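Gredness Notes – Opinion
Print this page | E-mail this article

A slipped grip is a safety fault

Most fault logs for hand-held grippers treat a dropped object as lost data. I think that is wrong. In December the Wurari trial logged 4 slips in 400 grasps, and one ended with a bottle on the kitchen floor.
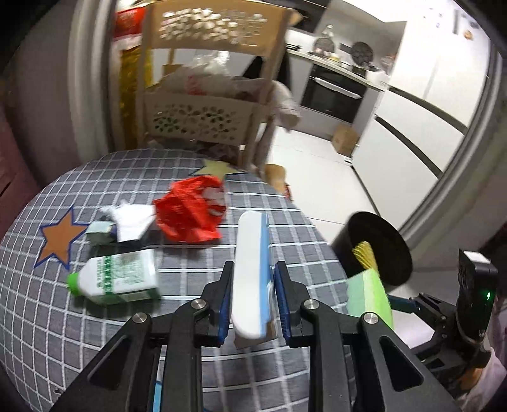
Table clearing with two grippers at work.

The Ornow log gave all four the same code. A sponge deforms between the pads – a rigid item with rounded ends can rotate out of them. These are different faults and need different limits on closing force.
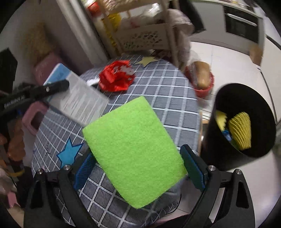

What should change

Record the object, the pad contact and the landing point for every slip. Stop the run after 2 in a session.

We use cookies to improve this site. Accept | Settings
Contact | © Gredness Notes | Back to top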